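Lionel Millet
June 10, 2023
401 shares · 7 comments

1/ A few notes on taking the processor and memory out of an older desktop tower. I've been working through office machines for Pelletier since May and I keep getting the same questions, so I'm putting the answers in one place.

2/ Lay the tower on its side before you do anything inside it. Board facing up, cables off the back, power cord out of the wall. Press the power button once after it's unplugged to drain whatever is left in the supply.

3/ Side panel off, then stop and look before you touch. In this one the power supply is the silver box with the black label, and it can stay where it is. So can the drive cage. The bits with blue plastic on them are mostly the ones meant to be handled without tools - drive caddies, latches, slot covers.
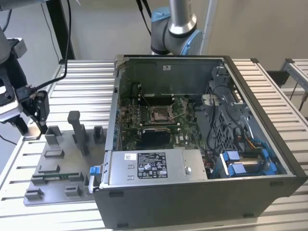 2 min read

4/ People want to pull the power supply first because it's big and in the way. It isn't in the way of the socket. Leave it, and leave the orange and yellow wires by the caddies alone too. Every wire you unplug is one you have to put back in the right spot later.

5/ The cooler comes off before the processor. Loosen the screws a bit at a time, going corner to corner. If it won't lift, give it a small twist to break the paste. Don't pry with a screwdriver. I did that in my first week and took a scratch out of a board that had been perfectly good until then.

6/ Wipe the paste off with a lint-free cloth and isopropyl. Paper towel leaves fluff. The cheap Jovik wipes are fine.

7/ Have somewhere to put the parts before they come out. I used to set them down on whatever was closest and then lean on them. A holder with a spot for each thing is better. A memory stick should lie flat and out of the road of your sleeve, and nothing should be stacked on top of it.

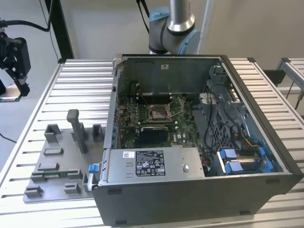 Chiyo Amano replied that she uses a muffin tin lined with anti-static foam at home, one cup per part, and that it's worked well for her apart from memory, which is too long for the cups and goes in an old eyeglass case.

8/ Foam matters more than the tin, I'd say. Check it's the anti-static kind. The pink or black stuff that boards ship in will do.

9/ Now the socket. There's a thin metal lever beside it. Push down slightly, out to the side, then let it come up. The metal bracket swings open after that. Lift the processor straight up by its edges. Don't slide it and don't tilt it.

10/ With the processor out, keep your fingers, cloths and sleeves well clear of the contacts. If you have the plastic cover that came with the board, put it on. If you don't, at least don't carry the case around with the bracket hanging open.

11/ The processor goes metal side up. That silver top is a heat spreader and can take a fingerprint. The underside can't take much of anything. Note which corner has the little mark, so you know which way around it goes back.
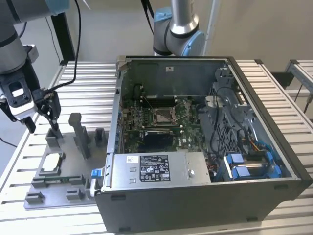 12/ Memory is the easy part. Push the clips at the ends of the slot outward and the stick pops up. When one goes back in, line the notch up first, then press both ends until the clips close. It takes more force than people expect.

13/ Write down what came out of what. I use masking tape and a marker on the outside of the case. Masaru Onishi keeps a spreadsheet, and his is neater, but my tape stays with the machine when it gets moved to another shelf.

14/ Colour-coded tape sounded like a good idea and wasn't. I forgot what green meant.

15/ Someone asked whether these old Dells are worth the trouble. For browsing, email and homework, yes, once they have enough memory and a solid state drive. For newer games, no. A dead one is still good for parts - the caddies especially, as they're always missing from the machines that need them.

16/ Next thread will be on cleaning the fans and what to do with a supply that clicks. If you've got a tower with a blue latch that's snapped, send me a photo of it. I've got a few spares in the drawer.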